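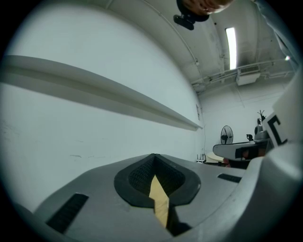 Marek Zelenák has been repairing and tuning accordions for 20 years, the last eight of them in a single-storey unit behind the bakery in Bromeck. He works alone and doesn't advertise. The telephone rang twice while we talked and he let it ring both times.

He came to the trade through his uncle, who played at weddings and owned an old Hirkero that leaked air from every corner. "He used to hold the bellows together with sticking plaster," Zelenák says. "The proper stuff, from the chemist. When I was 14 he gave me the whole instrument and told me that if I could get it to play a waltz I could keep it. It took me from March until after the summer."

Did he keep it?

"I kept it. I still have it, but I wouldn't play it for anyone. I put the reeds back with candle wax that first time, and they dropped off when I left it near a stove."

Proper reed wax is a mixture of beeswax and rosin, and Zelenák melts his own. He is reluctant to give the proportions, partly because he changes them with the season and partly because he thinks people should find out for themselves. Too much rosin and it cracks in the cold. Too little and the reed plates start to move about in a hot car, and that is how a good deal of his summer work reaches him.

"People leave them on the back seat," he says. "They wouldn't leave a dog there. Then they ring me and say it has gone out of tune overnight."

A full tuning is slow. Each reed is a strip of steel riveted at one end, and it is tuned by taking metal away with a file or a scratcher. Scratching near the tip makes the note higher, and scratching near the rivet makes it lower. Every reed has to be checked on the bench and then again inside the instrument, where the pitch shifts slightly. He allows himself 60 hours for a large instrument in poor order and says he usually goes over.
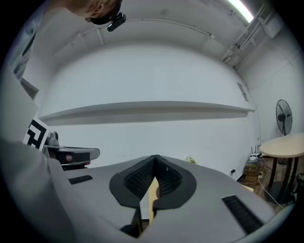 How often does an accordion need tuning?

"For someone who plays at home, once in ten years is plenty. A player who works every weekend should bring it in every three or four years. It also depends on where it's kept. A dry cupboard is good, and a garage is the worst place there is."

He doesn't like to tune an instrument more than he has to, because metal that has been filed off a reed can't be put back. He has seen reeds made so thin by earlier repairers that they no longer hold a note at all. In those cases he looks for replacements from broken instruments, and he keeps drawers of them, sorted by maker and size.

The most difficult job he has taken on was a Bittencourt that arrived from a house clearance with the bass side in a separate bag. The bass mechanism of a large accordion is a mass of rods and levers, and every rod has its own place. Somebody had taken them out without numbering them.

"There were 219 pieces in that bag," he says. "I know because I wrote it on the bill. I laid them out on a bed sheet in my front room and my wife walked round the edge of it for most of a month. I had no drawing to work from. You put in one row, you press the buttons, you listen, and if it's wrong you take the row out again."

Would he do it again?

"Not for the same money."

He has firm views on new instruments. The cheap ones have improved, in his opinion, and he no longer tells parents to avoid them. What bothers him is the middle of the market, where people pay for a fancy grille and get the same reeds that are in the cheaper model. He suggests that anyone buying should take along someone who plays, and should press the bellows closed without touching a key. If they shut easily, air is getting out somewhere.

He is just as plain about old ones. "Everybody has a grandfather's accordion in the loft and everybody thinks it's worth a lot. I have to tell them what the repair would cost, and that it would be more than the instrument would sell for. Some of them go quiet. Some of them pay anyway, and those are often the nicest jobs, because they want to hear it."

One such customer drove over from Koten with an instrument that had not been opened since her father died. The leather on the valves had curled and the moths had been at the felt. Zelenák replaced both and left the tuning almost alone. "It was a bit sour in the top octave. I asked if she wanted it put right and she said no, it was always like that."

He learned most of what he knows from taking things apart, and the rest from a repairer in Koten who let him sit in on two afternoons a week for a winter. There was no certificate at the end. He would like to teach somebody in turn - he has had three people ask - but none of them stayed beyond the bellows work, with its card, tape and glue, and hours spent looking for pinholes.

"They want to tune," he says. "I understand that. I wanted to tune as well. But if the bellows leak you can't tune anything."

Zelenák plays a little himself, mostly to test what he has mended, and always the same two waltzes and a polka. He says his neighbours at the bakery can tell from the polka whether a job has gone well. He has never played in public and doesn't intend to start.
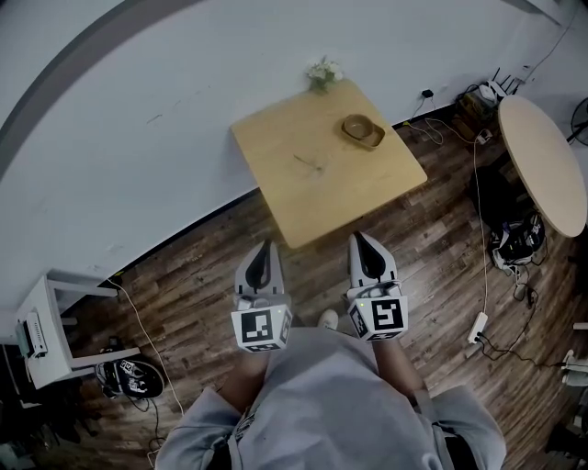

White flowers on the table by the wall.

He is taking no new work until the spring. Anyone with a stuck key is welcome to call at the unit in the meantime, and he will normally free it while they wait. For anything bigger there is a list, and he writes it by hand in a notebook next to the telephone.

Interview published 07/12/2019.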